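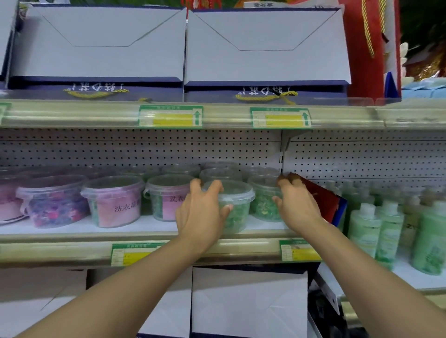

Lessive en capsules : à mettre avant ou après le linge ?
Posté par Sofia Mendes

Bonjour, je viens de passer de la poudre aux capsules et je retrouve parfois un morceau de film collé sur les vêtements foncés, surtout en cycle court à 30 degrés. Faut-il poser la capsule au fond du tambour ou par-dessus le linge ? Et une seule suffit pour une machine pleine ?

Mandla Chauke
Au fond du tambour, avant le linge, et jamais dans le bac à lessive. Si elle est posée dessus, elle peut rester coincée contre le hublot ou dans un pli et le film ne se dissout pas complètement. Le cycle court n'arrange rien, essayez un programme d'une heure au moins. Pour la dose, regardez l'emballage : chez moi c'est une capsule pour une charge normale, deux si c'est très sale ou si l'eau est dure. Prenez-la avec les mains sèches et refermez bien la boîte, en hauteur s'il y a des enfants à la maison.
Pour les taches de film déjà sèches, faites tremper le vêtement dans l'eau tiède puis frottez doucement. Ne passez pas au sèche-linge avant que ce soit parti.

Frida Kjærgaard
Pareil que Mandla. J'ajoute qu'il ne faut pas bourrer le tambour, on doit pouvoir passer la main au-dessus du linge. J'avais le même souci avec les housses de couette, la capsule restait prise dedans. Je ferme les boutons avant de lancer et je n'ai plus eu de traces.

Skarphéðinn Hallgrímsson
Moi je suis revenu à la poudre. 96 lavages par baril, ça me revient moins cher.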